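FOR IMMEDIATE RELEASE

Prenetcombe records office opens its old planning files to the public, starting Tuesday

PRENETCOMBE - The Prenetcombe Records Office will open its full run of planning and building files to the public this Tuesday, doors at 9 a.m. Free. No appointment for the reading room, appointment needed for large maps (see below).

The files go back to the first permits the town ever issued and run right up to the point where everything went to email. Site plans, letters, inspection cards, complaints from neighbors, a lot of complaints from neighbors. Until now anyone wanting to see one had to fill in a request form and wait. Sometimes weeks. That form is gone as of Tuesday.

"People want to know when the porch went on, or who signed off on the wall," said Tyson Wong, head of the records office. "They shouldn't have to write us a letter to find out. They own the house. Come in, sit down, look at it."

What's in the collection

Permit files for every street inside the old town line, plus the Burenen district, which was its own township until it merged with Prenetcombe and kept its own paperwork. The Burenen files are filed by owner's name, not by street, so bring a name if you have one. If you only have an address the desk can usually work back from the tax rolls but it takes longer.

Also the Chan drawings. These are the working drawings of the Chan building firm, which put up a good share of the houses on the hill side of town and gave its papers to the office when it closed. Floor plans, window schedules, a few color sketches of front doors. Many of the drawings have pencil notes on the back in more than one hand. They've been cleaned and flattened and are in new folders. Please don't refold them.

Not in the collection: deeds, wills, school records. Those are at the county. We get asked a lot.

Scanned files

Part of the collection has been scanned and can be read on the screens in the reading room. So far that covers the permit cards and the first 17 boxes of Burenen letters. The rest is paper only for now and will be brought to your table.

Scanned pages can be saved to your own drive or printed at the desk. Full-size plans can't be printed in the building, the printer doesn't go that wide. Orders for those go out to a copy shop and come back in five working days.
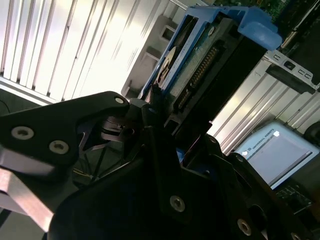
The search screen works by street name, owner name or permit number. It does not do nicknames. A lot of Prenetcombe knows Lower Mill Street as "the Dip" and typing that in gets you nothing. Spelling in the older files is all over the place too, so try a couple of versions before you give up. Wong says the index has one family under four spellings, and that the desk has a list of the usual ones taped up by the first screen.

Corrections are welcome. If you find your house filed under the wrong street, or a date that can't be right, there's a yellow slip for it. Fill it in and leave it at the desk. Slips get read at the end of each week and the index gets fixed the week after.

Zulline Room

Large maps will be shown in the Zulline Room, up the stairs from the reading room or by the elevator at the side entrance. The room holds the ward maps, the sewer plans and the big survey of the river frontage that used to hang in the council chamber. It's one map per party at a time and appointments run for two hours. Call the desk or ask in person. Same-day slots go to whoever is standing there.

The river survey is the one everybody asks for. It was taken down when the chamber was painted, and spent years rolled up on top of a cabinet. It shows the frontage before the levee, with every shed and landing marked and most of them named. There is a tear near the lower edge which has been repaired from behind. It will be lying flat on the table under a clear cover and can be photographed, no flash.

Opening week

Staff will give a short talk on how to trace a house, Tuesday at 11 a.m. and again at 4 p.m. Same talk both times. It covers finding the permit number, reading an inspection card (the abbreviations are a pain, there's a handout) and what to do when the file just isnt there. Seating is first come. Children welcome but there's nothing much for the little ones to do.

Anyone bringing their own old photos or plans of a Prenetcombe house is asked to stop at the desk first so they don't get mixed up with ours. The office is glad to make copies for the collection if you're willing. You keep the original, you sign a one-page form, and you can say whether you want your name on it.

"We've got thousands of drawings and hardly any pictures of the houses with people living in them," Wong said. "Somebody standing on the front step with a dog, that kind of thing. I'd love a box of those."

A second talk, on the Chan drawings, is planned for May. Date to be announced.

House rules

Pencils only. No food, no drinks, water bottles stay in the lockers. Lockers are free and take a quarter you get back. Phones and cameras are fine with the flash off. Laptops fine, there are outlets along the window wall. Bags go in the lockers as well, including purses over the size of the sample on the desk.

One box at a table at a time and please keep the papers in the order you found them, even if the order looks wrong. It may well be wrong, but tell us instead of fixing it.

Hours and getting here

Reading room: weekdays 9 a.m. to 5 p.m. Last box request at 4 p.m. The Zulline Room closes half an hour before the reading room so the maps can be put away.

Parking behind the building, entrance off the side street. The front steps are being redone, use the side door, it's marked. Step-free access is by the side door too and the elevator goes to both floors. The bus stop has moved across the road while the work on the steps is going on.

Copies at the desk are charged per page, prices are posted. Saving scans to your own drive is free.

Press

Reporters and photographers are welcome from 8 a.m. on Tuesday, an hour before doors. The river survey will be out and Tyson Wong will be availible for interviews until opening and again after the morning talk. Please let the desk know if you're bringing lights so we can keep you away from the paper. Copies of selected Chan drawings can be supplied for publication, credit line "Prenetcombe Records Office."

Contact: Tyson Wong, Prenetcombe Records Office, at the front desk or through the town switchboard.

###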